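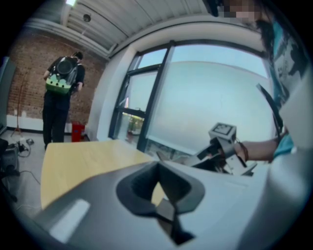
Every finish company wants me to believe its oil stops wood from changing color in the sun, and I don't buy it. The one being pushed at me is Zillgate Clear Guard, which the shop swears will keep a light table light "for the life of the piece." No data, no side-by-side, just that sentence on the can and again on the leaflet. Our table is a warm honey-beige now and it runs back toward a big window with dark black frames and tall panes, so if the stuff is nonsense we'll find out the expensive way. The table is a Lục, cost us $1,549, and came with a factory oil that the maker describes as "natural" and nothing else. I'd like to hear from people who have put a clear UV oil on a light tabletop beside a window and left it there long enough to know. I don't want to hear that it looks great after the first coat. Everything looks great after the first coat.

Things I've considered: doing nothing, the Zillgate, Kokau window film, and a tablecloth. My spouse has vetoed the tablecloth.
posted by drybrush_debbie

Home | Rooms | Wood and Finishes | Windows | For Sale | Rules | Log in

Search this forum
Enter keywords Go

plankton_joe wrote:

I've used the Zillgate on a desk. It went on easy and it smells like a crayon box. Did it stop the color change? I have no idea and neither does anyone else who has used it, because you'd need an untreated twin of the same desk sitting in the same spot. People say "mine hasn't faded at all" and they're going off memory. Memory is terrible at color. Take the lamp off a table that's been in the sun and you'll see what I mean.

For what it's worth I'd use it again, but only because it handles water rings well.

hallway_bench wrote:

Have to disagree with Joe. We have a kitchen table with the Zillgate on it, 6 years now, south-facing, blinds up all day. It's held its color. I know because the leaf lives in the closet and when we bring it out for holidays it matches close enough that guests don't mention it.

I get that the label is over the top. That doesn't mean the product does nothing.

drybrush_debbie wrote:

"Close enough that guests don't mention it" is doing a lot of work there. Guests don't mention my couch either. Is there a line when you put the leaf in? And was the leaf oiled at the same time as the rest, out of the same can?

hallway_bench wrote:

Same can, same weekend. There is a line if you go looking for one. The leaf is a bit paler. I'd still call that a win compared to my mother's table, which went orange.

plankton_joe wrote:

Your mother's table is a different table with a different finish in a different house.

hallway_bench wrote:

Yes, thank you, I'm aware of where my mother lives.

sillandsash wrote:

I came at this from the window side. You're all arguing about the oil when the light is coming through the glass. A film on the glass treats the rug and the books and the chairs too. We put Kokau on the windows in our dining room, and the install wasn't hard on the big open panes. Narrow ones are a pain, and if you have bars running across you have to cut a separate piece for every pane and get soapy water on everything. Debbie, I see you've got a bar across on the left side. Measure each opening on its own. Ours looked the same size and weren't, and I wasted most of a roll.

The dark frames help, by the way. A cut edge that's a hair short doesn't show next to black the way it does next to white trim.

drybrush_debbie wrote:

That last bit is useful, thanks. My trouble with film is the same as my trouble with oil. The Kokau box talks about UV and has a big percentage on it, and then the small print says fading is also caused by heat and visible light and "other factors." So they block one part and leave the rest to other factors. And I'd be paying to make the room dimmer. The nice thing about that corner is the light against the white plaster, and I don't want to look at it through sunglasses.

sillandsash wrote:

The clear version doesn't tint. I'm not saying you can't see it – at night, with a lamp on, there's a slight sheen – but it's nothing like sunglasses. Ask for the sample square and tape it up for a while before you decide. If they won't send you a sample, I'd take that as your answer.

Check with whoever made the windows first, too. Some double glazing warranties don't allow film. That one I learned after the fact.

gritandbearit wrote:

Refinisher here, retired, cranky. A few things.

Light wood changes color. Some kinds go yellow, some go darker, some get paler, and some do one and then another. "Fading" is a sales word for all of it. An oil with a UV blocker in it slows some of that down for a while. The blocker gets used up, so the "life of the piece" claim is silly unless they mean you keep recoating for the life of the piece, and I suspect that's what they mean, seeing as they sell the cans.

Before you put anything on it, find out what the factory oil is. "Natural" tells you nothing. If it's a hardwax type, a new oil may sit on top and stay gummy. Write to Lục and ask for the name of the product. If they send you a paragraph about forests, write again.

If you do go ahead, go over the top lightly with 400 grit, wipe it clean, and put on 2 thin coats with a full day between them. Wipe off more than you think you should. Most of the bad reviews for that stuff are people who left it standing on the surface and then complained it was sticky.

plankton_joe wrote:

Disagree on the 400. That's too fine on an oiled top, it just polishes it and the new coat has nowhere to go. I stop a good bit coarser.

gritandbearit wrote:

On bare wood you'd have a point. This top has a finish on it and all you want is to knock the shine down. Go coarse and she'll cut through in places and then she's got a blotchy table to sell. I've fixed plenty of those.

plankton_joe wrote:

I've never had it blotch.

gritandbearit wrote:

All right.

ottoman_umpire wrote:

Has anyone considered that a table changing color is fine? We stopped fussing over ours and it's gone a deeper shade all over and I like it better than the day it was delivered. The only ugly thing is patches, and you get patches from leaving stuff in one spot. Turn the table end for end every few months, don't park a fruit bowl on it forever, and save your money. I do mine in October and again when the clocks change.

hallway_bench wrote:

Turning it only helps if you have room to turn it. Ours is up against a bench.

drybrush_debbie wrote:

We could turn ours. It would mean the end with the scratch faces the door, but I can live with that.

I'm closer to Umpire's view than I was this morning. What bothers me is that the table doesn't get light evenly. The end near the window takes most of it. If the whole top went darker I wouldn't mind, but I do mind ending up with one end the color of toast. Does swapping ends really even that out or do you get a pale stripe in the middle?

ottoman_umpire wrote:

No stripe on mine. It's a short table though, so take that for what it's worth.

flitano_regular wrote:

The Flitano store has the Zillgate on sale right now if you're a member, and they'll take back an unopened can. I bought it there for a bookcase. Seems good so far!

drybrush_debbie wrote:

How long is so far?

flitano_regular wrote:

Since the spring. But it's in a hallway so it doesn't get a lot of sun.

gritandbearit wrote:

If you want to know, do the test yourself. Find a spot on the underside or ask the maker for an offcut. Finish half with the oil, leave half alone, then cover a strip of each with foil. Put it on the windowsill. Look at it at the end of the summer. An offcut is better than the underside because you can set it in the same light the top gets.

drybrush_debbie wrote:

I like that a lot more than anything printed on a can. I've written to Lục and asked for an offcut and the name of the factory oil, in that order. The first reply was a link to their care page, which says to avoid direct sunlight. Thanks, it's a table, it lives in a room with a window.

Until I get a straight answer I'm turning it and leaving the oil in the store. Sill, I've also asked Kokau for the sample square. I'll post the foil strips either way, including if they make me look wrong.

sillandsash wrote:

Please do. And put the sample square on the sill with them, taped to a jar or something so the light comes through it. Then we can fight about that too.

Page last updated in October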